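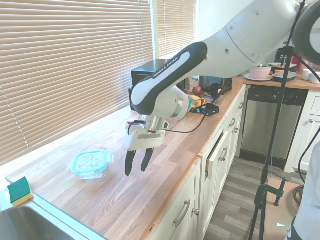 Most of the money people waste on a kitchen arm goes in the first month, before the arm has picked anything up. They price the arm, find a way to pay for it, and then learn that the counter, the power, the lighting and the grippers all cost something too. Start with the list of things you want it to handle and work back from there. A glass container with a snap-on lid, a sponge and an apple make a good starter list, because clear glass, soft foam and a round piece of fruit ask for different things from the same two fingers. If a seller will only show you blocks and cardboard boxes, bring your own containers to the demo.

Measure before you ask for quotes

Measure the counter depth, the distance from the counter to anything hanging above it, and the open floor on the side where the arm will be mounted. Then pull out every drawer and open every door in the work area, including the dishwasher. An arm that clears the counter nicely can still be in the way of a drawer you use ten times a day. Tape the reach on the counter and floor with painter's tape and cook around it for a week.

Write down where the sink is. Most arms people buy secondhand are not made to be splashed, and the seller's warranty, if there is one, will say so in small print. Plan to do the work on the dry end of the counter and carry things to the sink yourself.

A wood counter is fine to work over. Oil it well ahead of time and let it cure. Don't clamp a base to wood without a steel plate underneath to spread the load.

What to put in the budget

Keep the arm on its own line and never borrow from the other lines to get a bigger one. Our extras for the second kitchen in Bronddale came out like this:

Mounting plate and floor stand: $680
Gripper fingers, spare pads, cable, lights and stands: $1,825

That does not include the electrician. Get that quote early. Ours wanted to see the data sheet for the control box before he would give a price, and it took the dealer two weeks to send one.

Buy 3 sets of finger pads at the start. They wear, they pick up grease, and the shipping costs as much as the pads do. Söderlund sells a softer pad that holds glass better than the hard ones we began with, but it marks up quickly on anything with a rough side, so keep the old pads for sponges and scrub brushes.

Lights

Buy lights if the arm works from cameras. Window light changes all day, and a clear container is hard for a camera to find against a bright window. Blinds are the cheapest fix. Close them the same way every time. After that, a ring light on a tall stand will do for a single counter. Put a weight on the foot of the stand and keep it out of the walkway.

Cables

Add up the cable lengths with the arm stretched as far as it goes, then add a yard. Keep the gripper cable out of the path of the fingers. Hook-and-loop straps are better than zip ties here, as you will be moving things for the first few months. Small control boxes belong at the back of the counter or on the wall, away from the faucet.

New, used or rented

Rent first if you can. Irkdale rents by the month and takes part of the rent off the price if you buy. The catch is that you return it in the box it came in, so find somewhere to keep a very large box.

Used arms are worth a look. Ask for the hours, ask who did the last service, and ask to see it hold a full container at arm's length and set it down slowly. Listen to the joints. Xolani Coetzee bought a used one through Skitia and paid a fair price, then found the software license stayed with the first owner. Get the license transfer in writing before you send a deposit.

Leave time as well as money

Gert Van der Merwe does our installs and allows 2 full days for a single counter: one for mounting and wiring, one for setting limits and going through the container list. Order so that everything arrives before he does. A missing plate means a second visit at the full rate.

Don't schedule it for a holiday month. We did ours in March, when the kitchen was quiet and we could live with half a counter.

Set aside something for breakage too. Buy practice containers by the case, all the same size, and keep the lids together. Lids from different makers look alike on the shelf and lock differently, and you will lose an afternoon finding that out.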